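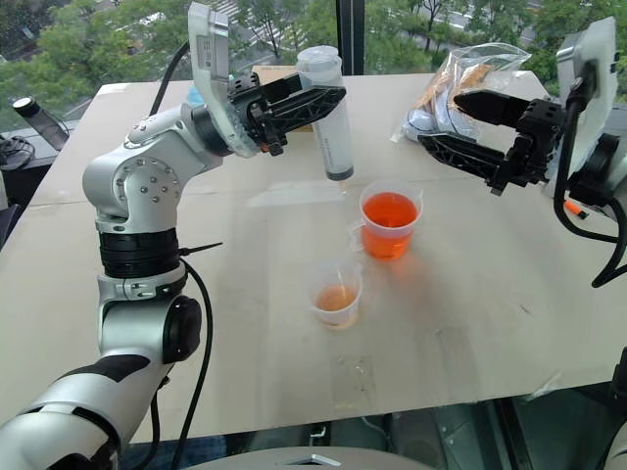
Drisik writes working rules for two-armed robots that share a bench with people, and we are looking for someone to write and test the next set. The position is Practice Standards Writer, full time, based at our Fakdale site. The rules in question are the ones an operator reads before a task starts: what may stand on the table, how close a container of liquid may be to a cable, when an arm may close its fingers, and who is allowed to reach in. Liquid handling takes up most of the current draft. A task such as holding a large plastic syringe upright over a table where a beaker of orange liquid and a smaller cup stand between two grippers looks simple, but it touches eleven separate clauses in our present rulebook, and two of them disagree with each other. Sorting that out will be your first piece of work.

About the rulebook

The document is called the Panska Bench Rules. It was started as a four-page checklist and now has 60 clauses, plus an appendix on cable routing that most readers skip. It is used at our own two sites and by the partner labs that run our task library. It does not replace the machinery safety standards that apply to the equipment or the law where the equipment is installed. It sits underneath them and deals with the daily work: setup, handover, stopping, cleaning up, and writing down what went wrong.

We want the next edition to be shorter. Several clauses were written after a single incident and have never been looked at again. Others use "should" where the people on the floor have always read "must."

What you will do

Watch tasks being run and note where the written rule and the actual practice differ.

Rewrite clauses in plain English. An operator in the first week of work has to be able to follow them without asking what a word means.

Run each new clause on the bench with at least three operators before it goes into the draft. If two of them read it differently, it goes back.

Keep the incident log. The log has 811 entries, many of them near misses, and it needs consistent categories. At present "spill," "drip" and "liquid event" are used by different shifts for the same thing.

Answer questions from partner labs. Expect a few a week, more in June when the yearly review goes out.

Maintain the change record, including the reason for each change and the name of the person who approved it.

The first three topics

Liquids on the bench. We need a clear limit on open containers within reach of the arms, a rule on lids, and a rule on where cables may run. The present draft sets a minimum gap of 300 millimeters between an open container and any loose connector. Operators report that this cannot be kept on the smaller tables. You will measure, try other layouts, and propose a rule that can be kept on every table we use.

Two arms, one object. When one arm holds an item and the other comes in beside it, the rules say nothing about which arm gives way if the task is paused. Practice differs between sites. Lodhi opens the free gripper and leaves the holding arm where it is. Fakdale backs the free arm off first. Either may be fine, but the book has to say one thing.

Table clearing. What counts as a clear table is an old argument here. Boxes, food packaging used as test items, tape and pens all end up on the work surface, and some belong to the task while others do not. We need a way to mark which is which that takes an operator less than a minute.

What we need from you

Two years or more of work in which you wrote procedures that other people had to follow. Robotics is one route. Hospital labs, food plants, aviation maintenance and pharmacy work are just as good.

Clear written English. We will ask for samples.

Basic understanding of how an industrial or collaborative arm is started, stopped and locked out. If you have not worked with arms, we will train you, but you need to be comfortable next to machinery.

Willingness to stand at a bench for part of most days.

Patience with disagreement. Operators will tell you a rule is wrong – sometimes they are right – and you will need to find out before you answer.

Useful, but not required: experience on a standards working group, risk assessment training, or a second language used at one of our partner labs.

You do not need a degree.

Working conditions

The job is 40 hours a week on day shift. Most weeks are spent at Fakdale, with two trips a year to the Lodhi site of four or five days each. Travel is booked and paid by us. The bench area is a closed-toe, no-loose-sleeves area. Hair below the shoulder is tied back. Drinks stay outside the marked line, including bottles with caps.

Writing days can be done from home, up to two a week, once you have finished training. Training lasts six weeks and includes time as an operator. You will run tasks under the existing rules before you are asked to change any of them.

Pay is set by grade and is sent to every applicant invited to a first call. There is a yearly training allowance of $1,220, which you may spend on courses, conference fees or books. Unused allowance does not carry over.

How to apply

Send a resume and two writing samples to the hiring desk at Fakdale. One sample must be a procedure or set of instructions of no more than two pages. Remove anything confidential. The other can be anything you like, as long as you wrote it alone.

Please also include a short note, 300 words at most, on a workplace rule you think is badly written and how you would fix it. Cover letters are not needed and will not be read.

Applicants on the shortlist will have a 30-minute call and then a half day on site. On the site visit you will watch one task being run, read the clauses that cover it, and rewrite one of them. You will be paid for the half day whether or not we make an offer. Tell us in advance if you need a seat at the bench, large print, or any other arrangement.

Applications close on 27 Jul 2025. We reply to all of them, normally within two weeks of the closing date. Operators already working at either site may apply and should use the internal form – the writing samples are still required.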